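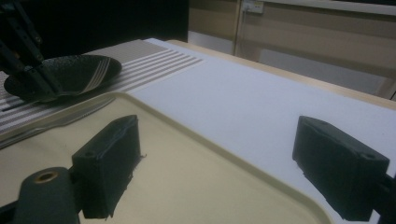

Table-clearing project: second report to the Sercombe Fund

2024-10-07
From: Phyllis Staniforth, Tapley robotics club
To: Maureen Sedgwick

1. Where the project stands

The application promised a pair of arms that would clear a laid table by June. I did not write that sentence and I would not have. The students are working on one place setting: a plate, a knife and a tray to put them on. They have named the whole thing Jutia and are fond of it. I am less fond of it, having read the log.

The log has 1,711 attempts in it. Most date from before the students agreed what counted as a success, so I have ignored those and asked for a fresh run of 200, all on the same table with the same crockery. In that run the plate reached the tray 28 times and the knife 17 times. I have seen a slide that calls this "promising". I asked for the word to be taken out.

2. What is holding it up

The printed fingers. They come off the printer rough along the edges and the students fit them as they are. Two of the team think the stray strands make no difference to the grip. They may be right, but they haven't tested it, and I would like one clean pair and one rough pair tried on the same plate before anyone argues further.

The plate. It is dark, shallow and shiny, and the software loses it whenever the lights are down. A matt white one would be easier. The students would sooner solve the hard case first. I have given them until the next report.

The knife. A knife lying flat on a cloth is hard to get hold of, and a knife half up on the rim of the tray is a different problem again. The team has been treating them as one.

3. Money

The Skodby parts order is paid and nothing further is owed on it. Filament is over budget, all of it on fingers. I am not asking for more. If the clean-against-rough test shows no difference, we can stop reprinting them and the overspend stops too.

4. Before the next report

Finger test, written up by the students, with the failures left in.
A second run of the same length, lights up and lights down.
A decision on whether the fork, spoon and glass stay in the plan. My view is that they should come out.

P. Staniforth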